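Soft fingers or flat fingers for paper cups? Comparing two hand-held grippers
Community help > Grippers and end tools
Posted 5/18/25

dhillon_bench

Hello everybody. I am trying to choose fingers for a small project and I would like to hear from people who have done this comparison before me.

We have two hand-held grippers with a camera on top. A person holds the tool, closes the fingers with a trigger, and the video is recorded for training later. One is the Tiltum, with flat fingers and a thin rubber sheet glued on them. The other one is the Zurkley, where the fingers have a curved soft pad inside. Both are the same price for us, so money does not decide.

The task is simple. Take an empty paper cup from a shelf, carry it over a table and put it down standing. With the Tiltum I crush the cup very often. It becomes oval, and when I open the fingers it sticks to one of them and falls. With the Zurkley it holds much better, but the camera sees less of the cup, and I am afraid that the policy will not learn well where the cup is.

What I did until now:

I tried 3 people on each gripper, all with the same cups from one package.
I changed the rubber on the Tiltum to a softer one. A small improvement only.
I put a stop on the trigger of the Tiltum so it cannot close completely. Good for the cup, but then it cannot take a spoon, and we need the spoon also.

My questions are two. Is the curved pad a good choice if later I want to take other objects too, for example a flat box? And is the covered view really a problem, or do I worry too much? The arm which will use the data has the same mounting for both types of fingers, so I can change until the end of May. After that the recording must begin.

Thank you in advance, and sorry for the long text.

tiltum_user_ok

Just squeeze less. We use the Tiltum for everything, cups too, no problem. Your people need more practice. After one afternoon the hand knows it.

If the cup sticks to the finger, wipe the rubber with alcohol.

slowcalibration

I do not agree completely with the reply before me. Practice helps, but when the recording is long the hand becomes tired and the person squeezes more again. In our lab we recorded 300 demonstrations with flat fingers, and in the last part of it the cups were clearly worse than in the first part. Such data also goes into the training, and then the arm copies the tired hand.

About your first question. A curved pad touches the cup on a larger area, so you need less force for the same hold. For round objects I would always take it. For a flat box it is less nice, because the box touches only the two edges of the pad and it can turn a little. We take boxes by the narrow side, near the corner, and with this the turning is small enough for us. A spoon lying on the table is the hardest one. The tips of the fingers must meet well. Please check this before you decide: close the Zurkley on one sheet of paper and pull. When the paper comes out easily, the tips do not meet, and the spoon will be a problem. Some pads can be moved forward a little with the screws, but I do not know if yours can.

About the second question, I think you worry a bit too much, but it depends on where the camera looks. The pads cover the sides of the cup. What the policy needs is mainly the rim and how the cup stands between the fingers before they close. If these are visible in the approach, I would be satisfied. During the carrying the cup does not move in the hand, so a covered side is not a big loss.
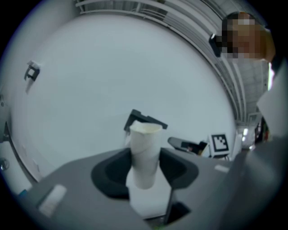 I would also compare the view with the fingers open, at the distance of a hand from the cup, for both grippers. Save one picture from each and look at them side by side on a big screen. On the small preview everything seems acceptable.

Three more things from our experience:

Use new cups often. A cup which is already creased is softer at the crease and closes differently. We change the cup after 5 takes. Before we had this rule, I could not tell which marks came from the gripper and which were old.

Keep some creased cups in the data on purpose, but write it down in the log. The arm will meet such cups later, and it should know them.

Do not put the stop on the trigger if the arm has no such stop. Then the width in your recording and the width on the arm have a different meaning, and you will search for the error for many days. I did search for it.

One detail about the markers. If you use a printed marker in the room for the position of the tool, check that it stays in view when you turn the wrist to put the cup down. This has nothing to do with the fingers, but you will notice it in the same test, so it saves one session.

dhillon_bench

Thank you both. I made the test with the sheet of paper. On the Zurkley the paper comes out if I pull strongly, on the Tiltum it tears. So the tips are not perfect, but a teaspoon from the table was possible in most tries, and a big spoon always.

I removed the stop from the Tiltum, you are right about the width. I had not thought about the arm side at all.

We will go with the curved pads. My colleague from the Dolley project has the same fingers and he will lend us a second pair of pads, a little thinner. I will write again when I have tried them with the flat box.

slowcalibration

Good. With the thinner pads please repeat the width calibration before you record, because the zero point moves. On ours it moved more than I expected.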